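Section 5. Care of the Worktop During Food Preparation

The Letilport surface may be used for everyday preparation of vegetables, grains and bread. Follow these steps after each round of grating or peeling, before moving on to the next dish.

1. Move glasses, bowls and lidded containers away from the area to be cleaned.

2. Gather crumbs and peelings toward you with a dry cloth and catch them in your free hand.

3. Wipe with warm water and one capful of Grostia cleaner. Dry at once.

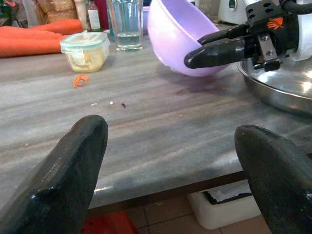

Els Verbruggen

Note: Small scraps of orange vegetable can leave a tint if they stay on the stone overnight. Lift them off first – do not rub.

Caution: Do not set pans hotter than 70 °C directly on the surface. Use a trivet.

4. Check the front edge and the trim under it. Wipe both in the direction of the edge.

5. Reseal the stone every 12 months with Lelulon sealer, part no. 269.
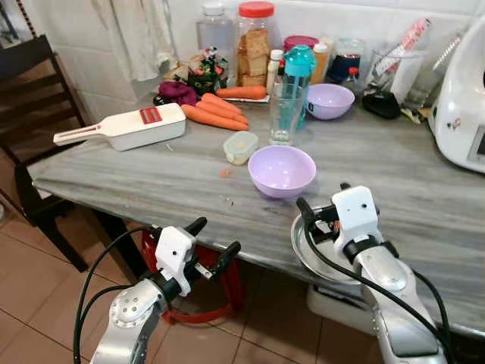
Grating should be done over a bowl or plate, never on the bare stone. Metal blades can scratch the finish, and the scratches collect juice. Keep whole carrots together at one side, as with the ones lying beside the white grater, and leave the middle free for the bowls. Rinse the grater as soon as you finish.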